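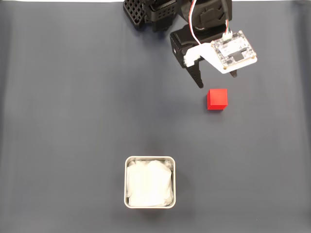

Item 4.2, work surface with blue-gray finish.

General Safety Inspection – Second Floor Workrooms
Site: Billent Building, east side
Period: December
Inspected by: Helmi Kiiskinen
Site contact: Trinh Phan
Ratings: OK / Needs work / Fail / Not checked

1. Exits and walkways

1.1 Exit doors open fully without a key. OK

1.2 Exit signs lit and readable from the hallway. Needs work
Comment: Sign over the north stair door is dim on the left half. Lamp to be replaced. The battery backup came on when tested and held for the length of the test.

1.3 Walkways clear to full width. Fail
Comment: Cartons stacked along the wall outside Room 3. Same finding as last inspection. Trinh Phan had them moved before the end of the visit, but the storage question is still open. Rating stays at Fail until a permanent place is assigned.

1.4 Stair treads and handrails sound. OK
Comment: One loose rail bracket at the lower landing, tightened on site.

2. Fire protection

2.1 Extinguishers in place, gauge in the green, tag current. Needs work
Comment: Five units checked. The unit by the copier has a current tag but no pin seal. Swap it out; do not reseal without a service check.

2.2 Sprinkler heads free of paint and obstructions. OK

2.3 Storage kept at least 18 inches below sprinkler heads. Needs work
Comment: Top shelf in the supply closet is too high for the boxes now kept on it. Remove the shelf or limit it to flat stock.

2.4 Fire doors close and latch without help. Fail
Comment: Door to the east stair stops short of the latch. Closer arm is worn. Mustonen to quote for a new closer – adjustment was tried last time and did not hold.

3. Electrical

3.1 Panel access clear. OK

3.2 Circuit directory complete. Needs work
Comment: Breakers added for the rear outlets are not labeled. Themis Manolakis has the drawing and will update the directory.

3.3 No extension cords used as permanent wiring. Needs work
Comment: One cord run behind the filing cabinets in Room 2. Outlet request already submitted.

3.4 GFCI outlets near sinks trip and reset. OK

4. Work surfaces and furniture

4.1 Tables stable, leg levelers set. Needs work
Comment: Two tables in Room 3 rock under hand pressure.

4.2 Surfaces and coverings sound, with no raised edges in walking areas. OK

4.3 Shelving anchored, load limit posted. Needs work
Comment: Posted limit is 200 lb per shelf. Anchors are fine. Label missing on the end bay.

5. First aid and records

5.1 Kit stocked and in date. Needs work
Comment: Burn dressings expired. Eyewash bottle is in date.

5.2 Emergency contact list current. Fail
Comment: Still lists Toivo Lahtinen as floor warden. Milagros Vallejo has taken over.

5.3 Drill record available. Not checked
Comment: Binder was locked in the front office. Copy to be sent by Trinh Phan.

Follow-up
Items rated Fail: correct or make safe within 3 working days.
Items rated Needs work: correct before the next inspection.
Send closing notes to Helmi Kiiskinen with the item number in the subject line.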